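# Week 6 notes: good practice around the arm (bring these to the lab)
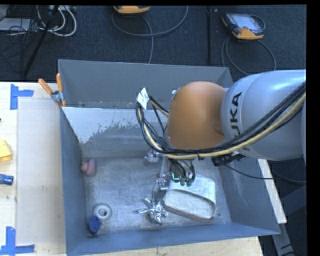

Okay, so last time I ran out of puff halfway through the cell rules and promised you the rest in writing. These are the ones I mark you on, and they're also the ones I've broken myself at one point or another.

**Know where the pendant is before you do anything else.** If you're running the arm, the pendant is yours for the whole session. You hold it, or you hand it to a named person out loud ("Priya, pendant" / "got it"). I know it feels silly in a room with two people in it. Do it anyway! Gerardo Valentini taught me that one when I was a student and I still say it to myself when I'm working alone with a coffee.

**Teach slow.** Manual mode, reduced speed, thumb off the override. The usual ceiling for manual reduced speed is 250 mm/s at the tool, and for your first few jogs near a bin wall I'd like you well under that. Bin walls are my favourite way to bend a finger (we've done two this year, both on approach moves that looked fine in simulation).

**Cables and hoses.** The dress pack gets its own line on the checklist. Jog the wrist through its full range for the task and watch the loop the entire time, because the arm will happily wind itself up while you're staring at the gripper. If a tag or a tie has shifted, stop and sort it out.

**Clamp the bin.** A bin that creeps 11 mm over a morning ruins your calibration and you'll blame the camera. Check your clamps at the start and again at lunch.

Now the bit people skip, which is the object set. For the Irkau exercise:

- mix it up: something shiny, something soft or rounded, something with a hole, something with a recess
- keep spares outside the bin in the taped area, and nowhere else on the table
- no reaching in to "just nudge" a part while drives are on. Drives off, wait, then reach
- write down every swap in the log, with the time

On logging: Cluris numbers each attempt for you, but it won't know why you stopped. Last October's group handed in 1288 attempts, which was terrific, except that 459 of them had no stop reason and we couldn't use them. Gutting! A short note like "lost suction" or "E-stop, hose snag" is plenty.

**What goes in your risk sheet.** Start with the tasks (teaching, running, clearing a jam, changing the tool), then go through each one and ask who's near it and what could move. ISO 10218 is the one to read for the robot and the cell, and ISO 12100 for how a risk assessment hangs together. Skim both before the tutorial. You don't need to quote clause numbers at me.

The sheet is worth 85 marks, and there's a filled-in one from the Lombardi cell in the shared folder if you want to see the layout. Please don't copy its hazards across, I'll recognise them.

Leftover question from last week: yes, you can book the cell after 5 pm, but only in pairs.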